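März, Werkstattbuch Schule Kelport, Technikraum
Eintrag für mich und Shahram

7:40 Uhr
Vor der ersten Stunde schnell notiert, sonst ist es wieder weg. Gestern Abend Schulkonferenz, Thema Träger. Die Stadt will die drei Standorte in eine gemeinsame Trägerschaft geben, Arbeitstitel Esilcombe. Für uns heißt das: Werkstattbudget läuft dann nicht mehr über das Sekretariat, sondern zentral. Bestellungen bis 400 Euro frei, darüber Antrag mit zwei Unterschriften. Wessen zweite, konnte keiner sagen.

Frau El-Sayed hat gefragt, wer im neuen Beirat sitzt. Antwort war lang und hat nichts enthalten. Elternvertretung ja, Schüler "in geeigneter Form". Lehrkräfte eine Stimme pro Haus. Nachhaken bis Ende März, danach ist die Satzung beim Rechtsamt.

Budget
Rest aus dem alten Jahr 2000 Euro, muss vor der Umstellung raus oder verfällt. Liste:
- Sägeblätter, Schleifpapier (Körnung fehlt in der alten Liste, nachsehen)
- Lötstationen, 4 Stück, die alten sind durch
- Schutzbrillen in Kindergrösse, fehlen seit letztem Jahr
- Lizenz Simulationssoftware, falls der Träger die nicht eh zentral kauft - FRAGEN

Angebot Grillimar liegt vor, gilt noch 3 Wochen. Lieferzeit steht nicht drin. Shahram Karimi ruft an.

10:15 Uhr
Große Pause, Gespräch mit der Leitung. Raumplan bleibt bis Sommer wie er ist. Danach evtl. Technikraum auch für die beiden anderen Häuser, also Busfahrten, also Doppelstunden. Hab gesagt, Doppelstunden gehen nur mit zweiter Aufsicht an den Maschinen. Wurde notiert, von wem weiss ich nicht. Selber nochmal schriftlich hinterher.

Fachcurriculum: jedes Haus hat ein eigenes, Klasse 8 passt gar nicht zusammen. Bei uns Holz und Elektrik, drüben Textil und Ernährung. Vorschlag: erst mal nebeneinander stehen lassen und nur die Bewertungsbögen angleichen. Unsrer ist zu lang, drei Seiten liest keiner.
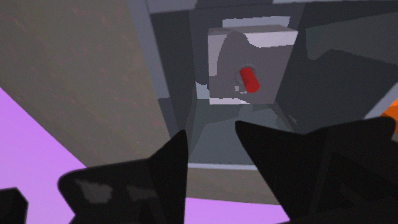 Offen
- Satzungsentwurf besorgen, Abschnitt Beirat lesen
- Bestellung raus, sobald Lieferzeit klar
- Mail an Leitung wg. Aufsicht
- Bewertungsbogen kürzen, Shahram schaut drüber
- Schlüssel Materialraum: einer fehlt immernoch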